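Paying for clicks: what we got for our money

Two members have asked whether they should sign up with Girnico, the agency that has been emailing every small shop on our list with talk of "guaranteed reach". I would hold off.

Girnico ran a search ad campaign for the Nondby site last June. The report boasted 221 clicks. Of those, 74 came from places Nondby doesn't deliver to, and the report was silent on how many people bought anything. Nondby's own order book put it at three. The fee was £45 a week on top of the ad spend, and the contract rolled on unless you wrote to cancel.

Itevis is cheaper but sells much the same thing with a nicer chart. Dumlao at least lets you own your ad account, so you keep the history when you leave. I still can't see what their "brand lift score" measures, and when I asked I was sent a brochure.

Before you pay anyone, ask who owns the account, which search words they will bid on, and whether they will show you sales as well as clicks. If the reply talks about impressions, keep your money. Roughly 40 per cent of the pitch I sat through was about impressions.

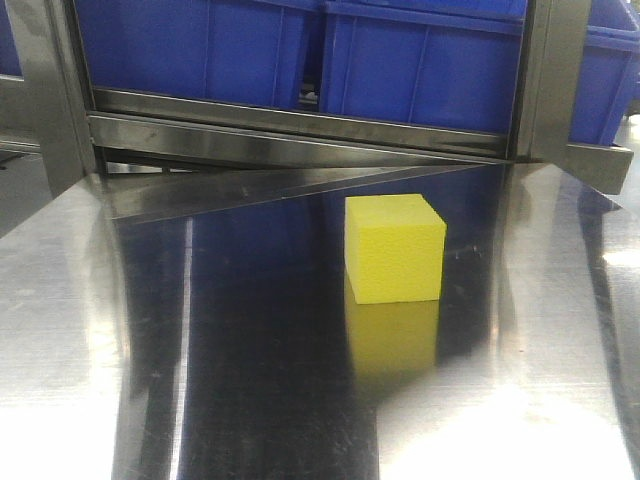 If you have a contract with any of the three and can share the small print, send it in before the next issue.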